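Equipment budget: what the gripper quote leaves out

The supplier's quote for the next round of hand-held grippers landed in March, and Glória Lobo has asked every group to say by the end of the month how many sets it wants. Before you put a number in her spreadsheet, please read this. I have been through the quote twice and I am less cheerful about it than the people who wrote it.

Nasico is asking 2,451 euros for a set, meaning a pair of grippers with their markers and the head mount. We are invited to take 11 sets. The covering letter says the kit "pays for itself" against buying arms, and I would like to see the sum behind that, as the letter doesn't include one. An arm doesn't need a person attached to it for the whole working day. A gripper does, and wages sit on a different line of the budget, where they are easy to forget.

Then there are the spares. Finger pads are quoted at 38 euros a pair with no word on how long a pair lasts. Teresa Abreu asked and was told it "depends on use". Ours would be used at sinks, on cups, by people in a hurry, so I would plan for the worst and be pleased if I'm wrong. Cables and head straps aren't listed at all.
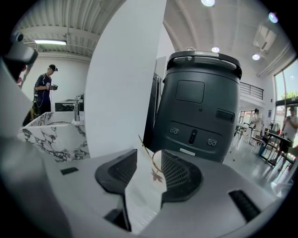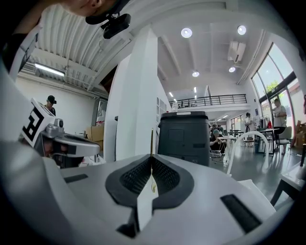
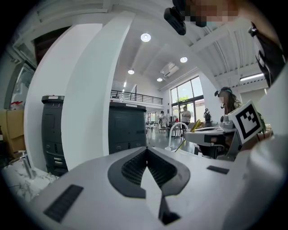
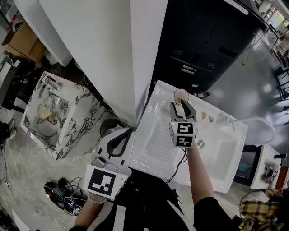

Hand-held grippers in use in the big room. Last picture: a small white cup held over the sink.

Floor space is the other thing missing. The plan Evinau drew up for us allows one station per set and treats a station as a table. Anyone who has stood in that room knows it also means a basin or a worktop, somewhere to put the bags and boxes, and a clear path for the person wearing the kit. Matilde Lobo thinks we could fit the full order if the desks at the back went elsewhere. She may be right, but no one has said where elsewhere is, and moving desks costs money too.

Natália Rebelo has had a rival price from Zakunitz, cheaper by 200 euros a set. Don't get excited yet. It leaves out the head mount and delivery, and the warranty is shorter. She is asking them to quote again on the same terms.

My own view is that we should order four sets, run them through to the summer and keep a proper log of what breaks. If the discount for the bigger order is real, it will still be on offer in the autumn, and if it isn't, we'll have learned something about the supplier.

Numbers to Glória, please, and copy me in. Objections are welcome, preferably with a price attached.

Raquel Tavares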